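Ticket 516 – green tablecloth won't lie flat, fall table set
Opened June 5, 2018
Status: open, waiting on parts
Product: Mamlow fall table set (green cloth, plates, two small striped pumpkins)
Location: Kubiak showroom, display table 13 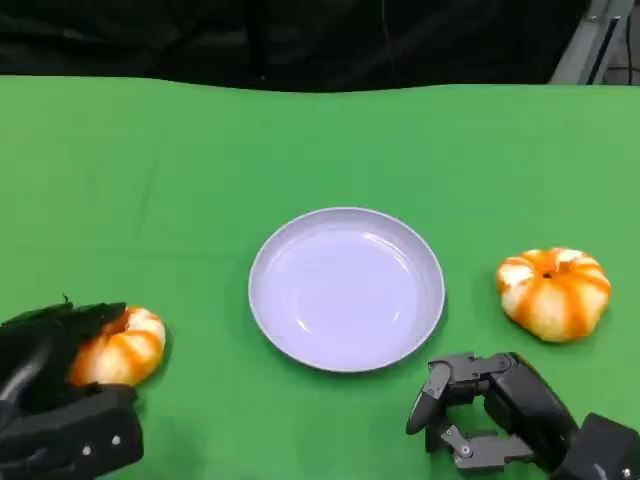

Problem: far edge of the cloth goes wavy as soon as it's laid. Soft creases in the middle too, worse on the left. Customer wants a flat cloth under the plate before the August preview. Same cloth was fine on the old table, they say. No idea which old table, asked, no answer yet.

9:10 – Checked order. Cloth is the 69 inch width, correct one. Not a mixup with the Narnik cloth, that one has a hem tape and this doesnt.

9:25 – Asked them to pull from the back edge only, plate and pumpkins off first. Did it with the pumpkins still on. One rolled. Not damaged. Asked again.

9:50 – Done properly this time. Flat for a few minutes, then the wave came back along the far side. Left side creases no change at all.

10:15 – Steam, low, from underneath, cloth hung over a rail. NOT on the table, the top marks. Customer only has an iron. Told them cool setting, towel between, back of the cloth.

11:40 – Ironed. Better in the middle. Diagonal ones on the left still there, fainter. Those are fold lines from the bag I think, this batch was folded twice on that side. Seen it on ticket 116, same thing, took two rounds of steam.

11:55 – Second complaint added by customer: plate looks purple. Order says lavender white. Replied that on green it will read more lavender, try it on a white napkin before sending back. They will try it.

1:30 – Napkin test ok, keeping the plate. Closing that part.

1:45 – Third thing. They want the pumpkins closer in to the plate. Layout card has one each side with the plate in the center, left one further forward. Told them move it wherever, card is only a suggestion. No fix needed.

2:20 – Back to the wave. Suggested Fevau cloth weights, the clip kind, at the back corners plus one in the middle. Not in stock at Kubiak. Requested a set from the warehouse – no ship date yet.

To do:
steam again, left side, before weights go on
send weights when they land
tell packing to roll this cloth, not fold it
find out what the old table was, if it was narrower that may be the whole problem

Next update when the wieghts ship. Leave ticket open.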